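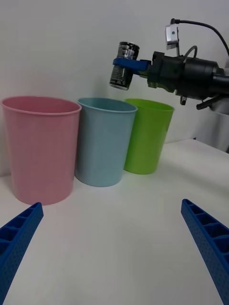

Ticket 3628
Product: Akano two-arm teleoperation cell
Component: right leader / right follower, gripper channel
Severity: medium
Status: resolved, pending firmware note
Opened by: Eilif Engebretsen, Rundetthorpe lab
Opened: 7 January 2025

Summary
Right gripper opens by itself during a held grasp when the operator pauses the leader handle. Left gripper is not affected. The fault shows up only in demonstrations where one arm has to hold an object still above the cups while the other arm waits.

Setup
Task is "can over cups": three plastic cups on the white table, pink, light blue and green. The operator picks up a beverage can with one arm, brings it over the cups and holds it there until told which cup to go to. The other arm stays open and low in front. Both arms are driven from leader handles. Recording software is Delorme, default profile. Follower controllers were updated in November, leader handles were not.

Steps to reproduce
1. Home both arms and start a recording.
2. Close the right leader trigger on the can and lift.
3. Move to the hold position over the cups.
4. Keep the right handle still. Do not touch the left handle.
5. Wait.

Expected: gripper command stays at the closed value for as long as the trigger is pressed.
Observed: the command steps back to open while the trigger is still fully pressed. The can drops. Moving the handle at any point before the drop resets the wait.

Log entries

Entry 1 – Engebretsen
Went through the last batch, 345 demonstrations. 46 of them contain the drop. All are on the right side, all during a hold. No joint error, no overcurrent flag, no lost packets reported by Delorme. The arm itself does not sag or move, only the gripper value changes.

Entry 2 – Engebretsen
Swapped the gripper cables between the two followers. Fault stayed on the right. Swapped the leader handles. Fault moved to the left arm, so the follower and its fingers are ruled out. Handles put back.

Entry 3 – Altia support
Please send the raw trigger trace from the right handle, not the filtered one. Also confirm the idle setting on both handles. It is in the handle's own menu and is not copied into the Delorme profile.

Entry 4 – Engebretsen
Raw trace attached. Trigger reads fully pressed through the drop. Idle setting on left handle: off. On right handle: on. Nobody here remembers changing it. The right handle came back from repair in November, so it may have been reset there.

Entry 5 – Altia support
That explains the trace. With idle on, the handle stops sending trigger values once it detects no motion. The older follower firmware kept the last value. The November firmware treats a missing value as zero, and zero is open. Set idle to off on the right handle and power cycle it. A restart from the software alone does not store the setting.

Entry 6 – Engebretsen
Done. Repeated the hold test with long pauses, right arm then left arm. No drops on either side. Trigger trace is continuous.

Handling of recorded data
The affected demonstrations are marked as failed and kept out of the training set. Do not trim them at the drop and reuse the first part – the hold ends too early and the label would be wrong. Operators will record replacements with the same cup order.

Open items
- Altia to add the missing-value behavior to the firmware notes.
- Engebretsen to add the idle setting to the start-of-shift check at Rundetthorpe.
- Request filed with Delorme for a warning when a handle stops sending during a recording.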